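FOR IMMEDIATE RELEASE

Geteo publishes full upkeep routine for its board-handling cell at Urkcombe

Fourteen pages, one torque driver and a firm position on coffee

URKCOMBE, December – Geteo, which refurbishes computer boards for customers who would prefer not to buy new ones, today released the complete setup and maintenance routine for Ludari, the single-arm cell that handles motherboards at its Urkcombe workshop. The document runs to 14 pages and is free to download. It replaces a ring binder, two laminated cards and a strip of masking tape that said "NOT THIS ONE."

Ludari has been in service for 2641 hours. In that time the cell has had its fingers replaced, its cables rerouted and its home position moved after a disagreement with a shelf. The shelf has also been moved.

"People ask us about the clever part, and I'm always a little sorry to tell them that most of my week is screws," said Brisa Galindo, who leads cell maintenance at Geteo. "A gripper is a small pile of levers held together by fasteners that would all like to be somewhere else. We check them before the first board of the day. Then we check the ones we're sure we already checked."

The published routine starts with the gripper, as does the morning. Each visible screw gets a witness mark in paint, a thin line running from the head onto the part it holds. If the line has broken, the screw has turned, and the cell stays off until it has been reset with the torque driver. The linkages are then moved by hand through their full travel with the power isolated. Any pivot that feels gritty is taken apart, cleaned and put back with its washers in the order they came out. The guide gives this last point a page to itself, including a drawing, for reasons the Urkcombe team declines to discuss.

After the fingers come the positions. A motherboard is an unforgiving thing to reach into, with tall parts next to short ones and a processor socket that costs more to ruin than most people expect. Geteo teaches the socket approach first and takes every other position on the board from it. The check is done at crawl speed, with a cover in the socket and a technician's hand on the stop button.
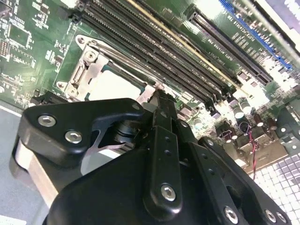 Ludari's gripper at the CPU socket of a motherboard, with the memory slots behind.

The guide allows a fingertip to come up to the metal frame around the socket during this check. It does not allow it to push. If the arm's force reading climbs above the limit in the settings file, the cell backs out along the path it came in on and waits for a person, who is asked to look at the board before looking at the screen. An earlier version of the routine had this the other way around, and produced a number of very well-documented scratches.

Lighting gets a chapter as well. Shiny parts throw glare back at a wrist camera, and capacitor tops are among the worst offenders. Geteo's advice is to fix the lamp, mark the floor where its stand goes and tell everyone who uses the room that the mark is there. The company tried filters, hoods and a sternly worded sign before arriving at the mark on the floor.

Recalibration is due every 465 hours of running, or sooner if the arm has been bumped, if a finger has been changed, or if somebody says "it's probably fine" within earshot of the maintenance desk. A full recalibration takes a technician most of an afternoon. The quick version takes twenty minutes and, according to the guide, should be used only by people prepared to do the full one the next morning.

Over the past year the cell handled 1617 boards. Geteo does not claim this is a large number. It does say that the share of boards set aside for handling damage has fallen since the daily screw check became compulsory, and that the technicians' opinion of the daily screw check has fallen with it.

"We thought about keeping the routine to ourselves, and then I read it through and couldn't find a trade secret in it," said Mark Anthony Sebastian, operations director at Geteo. "There's a page on where to put your coffee. The answer is the other room. If a competitor gains an edge from that, I'll shake their hand."

The guide was tested by Menon, a two-bench repair shop that runs a similar arm and was given the draft without any help from Geteo. Menon returned it with notes on nearly every page. Most were adopted. A request to remove the word "simply" wherever it appeared was adopted in full, and the guide is slightly shorter as a result.

Geteo will revise the document twice a year. Corrections can be sent to the maintenance desk at Urkcombe, where they will be read after the screws are done. A printed edition, with wipe-clean covers, is available on request to repair shops and training workshops.

About Geteo
Geteo tests, repairs and resells computer boards from its workshop in Urkcombe. It operates one robotic cell and has no plans for a second until the first one stops needing new fingers.

Media contact
Press desk, Geteo, Urkcombe. Calls are answered from 9 a.m., except during recalibration.

ENDS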